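Section 4: Sorting Small Goods into Trays

Now for the fun part! Once your clear trays are rinsed and dry, you can give every little thing in the pantry a home of its own. The Padorance tray set works best when each tray holds one kind of item, so resist the urge to mix.

Before you start

Clear a flat, light-colored surface. Small tan or brown items are so much easier to spot against white, and you'll be glad of it when one rolls away.

1. Tip everything out and group it by kind: jars with jars, blocks with blocks, loose round pieces together.

2. Pick a tray for each group. Leave a finger's width free along one side so you can lift things out without tipping their neighbors.

3. Stand jars upright with the lids on. Two rows of three is a lovely fit for small ones, and you can read the caps from above.

4. Set blocks in two columns, brightest side up. Press them gently toward the middle if they drift.

5. Pour loose pieces in last, from low down. A loose row near one edge is fine; they don't need to be perfect.

Note: Trays may be filled to 500 g each. For heavier jars, use the deep tray (sold as the Padorance 600).

Caution: Do not stack filled trays. The rims are made for nesting when empty and can slip under weight.

Placing the trays

6. Put the tray you reach for most at the front. Latrice Boateng, who tested our first sets, keeps her jars there and swears by it.
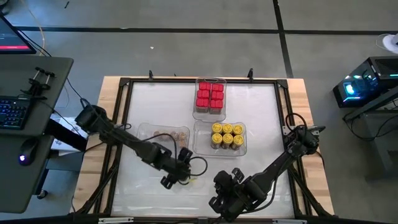 7. Leave a little space between trays so each one can be picked up with both hands. If they touch, slide the lower one toward you first.

8. Label the short side, using the 200 blank stickers in the box. Peel slowly, they're thin!

Note: Yellow and red lids can fade in strong sun. Keep trays out of a south-facing window.

To clean the trays, go on to Section 5.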